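Éclairage d'un atelier sous tôle : combien de tubes, et comment les placer ?

Flernska
Bonjour à tous ! Je viens de récupérer un local génial, mur de briques au fond, plafond en tôle ondulée, 70 m² en tout. Une seule ampoule pour l'instant - autant dire qu'on y bricole à tâtons. Je vise 415 euros maximum, pose comprise. Tubes ou suspensions ?

Prekeo
Des tubes, sans hésiter ! J'ai le même genre de volume et j'adore. Fixez-les aux poutres, jamais à la tôle, et décalez-les : un long près de l'entrée, un en biais au-dessus de l'établi, les petits vers le fond. Peignez le plafond en blanc avant, la lumière rebondit partout, c'est magique. Prenez du 4000 K et faites vérifier la ligne par un électricien.

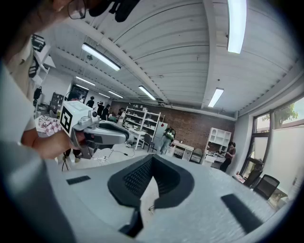

Tubes fluorescents, tôle et poutres blanches, mur de briques au fond.

Pensez aussi à deux interrupteurs, un par moitié de pièce. Je n'allume presque jamais tout en même temps !

Ornlow
moi j'ai mis des spots et c'est très bien aussi. 51 euros les quatre en promo

Flernska
Super, merci ! Ce sera des tubes - je commence par la peinture.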